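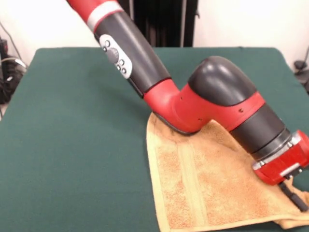 Towel swap and linen drive – where we're at

Quick one this month, the printer wants copy by noon. The Gremaveck shelter drive closed with 2,384 items in. Sheets mostly, then bath towels, then a mountain of odd pillowcases. Thank you thank you. Berkutance lent the van again and the Mikkelsen Street store room is full to the door, so please hold off on duvets till March.

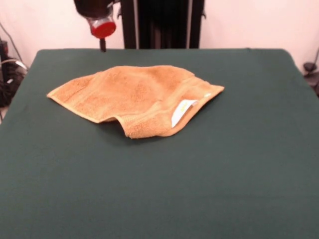

Hand towels are what we're short of. Shelter asked for 420, we have 313, and the guest rooms go through them faster than anything else on the list. Small ones are fine, washcloths too. Color doesnt matter – a golden-orange terry one like the one lying on the green cloth is every bit as welcome as white. Bobbly, faded, frayed hem, all ok. Holes no. Wash first please, no fabric softener, it stops them soaking anything up.

Drop-off is the side door at Caltico Hall, 9 to 4, bell is on the left. Bags tied, not boxes. If you have more than two bags ring ahead so theres someone to help carry.

Anything too worn for the shelter goes to the animal rescue, they take the lot. Old bath mats as well.

Next sorting morning is in February, time to be confirmed. Bring gloves and a marker pen, ours have all dried up.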